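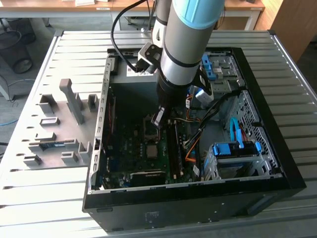 Burkden PC check, bench 19 (Hina)

Side panel off: yes, tower lying flat.
Power supply label: still on, I left it alone.
Memory slots: gave them a good look, no complaints from me!
Power cables: OK, but that orange, yellow and black bunch could use a tie (Bartosz, got any left?).
Blue drive caddy: sits snug, no rattle.
Expansion card: heatsink feels solid.
Vent panel: brushed it out, took me ages.
Recheck: Friday, with Thảo.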